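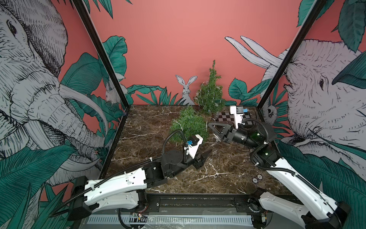

Flivthorpe merchants were told this week that small artificial trees will bring holiday shoppers back downtown, and that the trees need to go up in October to do it. The pitch came from Szilágyi, the display firm hired to draw up a winter decorating plan for the shopping district, and it landed in front of a room that has heard pitches before. The firm wants every storefront to take a pair, one tall and one shorter and bushier, set close together and strung with fine wire lights. It says they can go in front of whatever a shop already has on its walls, which would have to include jungle wallpaper, sketched elephants, pink background and all. Whether a customer looking at tusks and tropical leaves will start thinking about Christmas is a question the plan does not take up.

Print this story | E-mail this story

The plan calls for 617 trees in two sizes, bought in one order from a supplier called Sustska. Shops would pay a share according to the width of their front windows. The district would cover 30 percent of the bill out of money set aside for sidewalk repairs, some of which has been waiting to be spent on the block by the old shoe store for two winters.

Emese Veres, who owns a stationery shop on the east side of the square, asked where the trees would be kept from January on. The firm said storage was "a phase two item." She asked when phase two was. She did not get a date.

"I have a closet, and the closet is full," Veres said after the meeting. "They want me to put two trees in the window before Halloween and then find a place for them for nine months. I would like to hear what I sell more of because of it."

The firm's answer to that is a survey. It reports that 1,213 shoppers were asked whether they enjoy seasonal decorations, and that most of them said yes. The handout does not say where the shoppers were asked or whether they bought anything. It also does not say whether they were asked about October. Several merchants noted that people who like decorations can like them perfectly well from across the street.

Szilágyi defended the early start, saying shops that wait until after Thanksgiving are "decorating for people who have already spent their money." Asked for sales numbers from another town that had tried it, the firm said it would look for some.

There was more interest in the lights than in the trees. The wire kind is thin and easy to bend around a branch, and a few owners said they would buy a string or two for a doorway if they could skip the rest. The firm said the package could not be divided. It can, according to the price sheet passed out at the same meeting, which lists lights separately on the second page.

Also on the table was a window backdrop package from Simia, quoted at $1,433 per storefront for printed panels on the side and back walls of a display. Samples were not brought. One owner asked if the panels would be winter scenes and was told that the customer picks the art. Another wanted to know if the panels would fade in a south window, as his last set did. The firm said it would check with the printer.

No vote was taken. Merchants have until Sunday to send in written comments, and the district office said it would accept them on paper, which it had earlier said it would not. If the order is approved, delivery would come late in the month, a little after the date on which the firm says the trees must be up.

The sidewalk repairs are not on the next agenda.

Search archives Enter keyword Go

Home News Sports Opinion Obituaries Classifieds Contact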